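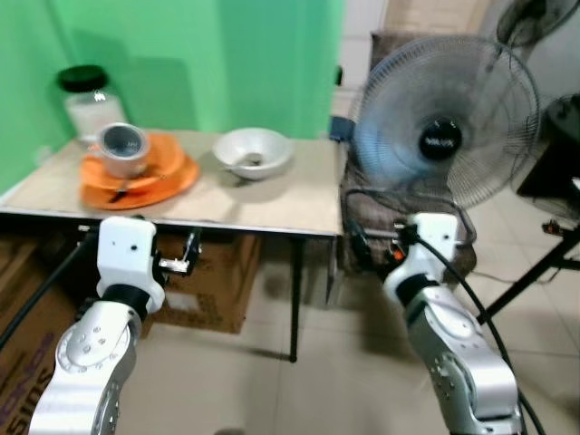 Orange plates, a metal cup and a white bowl on the table.

How to Cook Dried Beans Without Soaking Them

Every bag of dried beans tells you to soak overnight. I did it for years and never once checked whether it made dinner any better. Last January I cooked two pots of black beans from the same Druvdale bag, one soaked and one straight from the shelf. The unsoaked pot took longer. It also had darker broth and more flavor, and I haven't soaked a black bean again.

I'm less sure about chickpeas, so leave those out of this.

What you need

1 pound dried black or pinto beans
8 cups water, plus more for topping up
1 small onion, cut in half
2 garlic cloves, peeled
1 bay leaf (I can't taste it, but my family swears they can)
2 teaspoons salt

Step 1. Spread the beans on a tray and pick out stones and shriveled ones. Rinse in a colander.

Step 2. Put everything in a heavy pot, salt included. Yes, salt at the start. The old warning that it keeps beans hard has never held up in my kitchen.

Step 3. Bring to a full boil and keep it there for 20 minutes. If you're using kidney beans, don't shorten this and don't move them to a slow cooker before it's done.

Step 4. Turn down to a bare simmer and set the lid slightly ajar. Start tasting at the 90-minute mark. My last pot was done in 108 minutes, but a bag that had been sitting in the pantry forever needed far longer. Any recipe that promises you an exact time is guessing.

Step 5. Taste five beans, and keep simmering if even one is chalky. Add hot water whenever the tops poke out.

Step 6. Cool them in their broth. They'll keep four days in the fridge.

Do you need a special pot?

No. I tried the Mokstead bean pot after reading all the praise, and it cooked beans like my dented stockpot does. I'd also skip baking soda, which gave me mushy skins and a soapy aftertaste.

If they're still hard after three hours, the beans are probably old. Blend them into soup and buy from a store that sells through its stock faster.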